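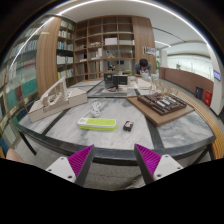

Keabetswe wrote back before I had even put the kettle on, and her view is that we have been reading the transitional provisions backward: the old sentencing rules follow the date of the offense, and the date of conviction only matters for the handful of sections that say so in plain terms. I read her message twice and then went back to the draft, and I'm afraid she is right, at least for the first half of the chart.

Sunday, June 6, 2021

So this entry is mostly me untangling what I did on the sentencing chart, for my own sake and for anyone in the clinic who picks it up after me. The chart is the one for the Marsden handbook, the fold-out that is supposed to let a duty lawyer find the right youth disposal in a hurry. I had sorted everything by conviction date since that was how the old chart did it, and I never stopped to ask why the old chart did it that way. (I suspect it was simply easier to lay out on the page.)

What I did this morning: went through all 26 rows and marked each one O for offense date, C for conviction date, or Q for "go and look again." The O rows were a pleasure. The commencement order is clear, the section says "offenses committed on or after," and there is nothing left to argue over. The C rows were slower, and in two of them I found that the wording I had copied into the chart was from the bill as introduced and had been changed before it passed. I have fixed both, and put the older wording in the margin in pencil so we can see what it used to say. Please don't erase it yet, Freya.

The Q rows are where I could use company. The worst is the supervision requirement where the offense is charged as happening "between" two dates and the new rules come into force in the middle. My first thought was that you take the last day. My second thought was that you can't do that if it leaves a fifteen-year-old worse off than on the first day, and that the court would want the prosecution to pin it down or else live with the milder rule. I wrote the second thought into the chart, then took it out again, because a chart is a bad place for an argument. It now says "see note 40," and note 40 is half a page of me going back and forth. I'd be grateful if somebody with a cooler head would cut it down to four lines.

Also still open is the breach table. We treat breach of an order as though it carried its own date, and for the power to revoke and resentence I think it does, but the resentencing itself has to go back to what was available for the original offense. Keabetswe Mokgethi raised this in her message too, right at the end, in the tone of someone who has had this conversation before. I have split the column in two, one for the power and one for the sentence. It makes the page wider, and it may not fit the fold-out any more – I'll ask at Wureo what the widest sheet is that they can print without charging us for the next size up.

Small things, so I don't lose them. Paragraph 196 of the commentary cites a schedule that has been renumbered. The glossary still has "custodial" defined twice, once well and once badly. I would like to keep the good one, which is Freya's. The cross-references to the immigration half of the handbook are all dead now that the chapter has been moved to the back, and I have not touched them, as Freya Staniforth has her own system there and I only ever make it worse.

I had hoped to send the whole thing out for reading this week, but I would sooner it went in August and was right. A wrong row in this chart means a young person standing in front of a bench while two adults leaf through a statute, and I have been one of those adults and did not enjoy it.

Next time: start from note 40, then the breach column, then the schedule numbers. Ask Keabetswe whether she still has her old annotated copy of the commencement orders, and whether I can borrow it for longer than last time.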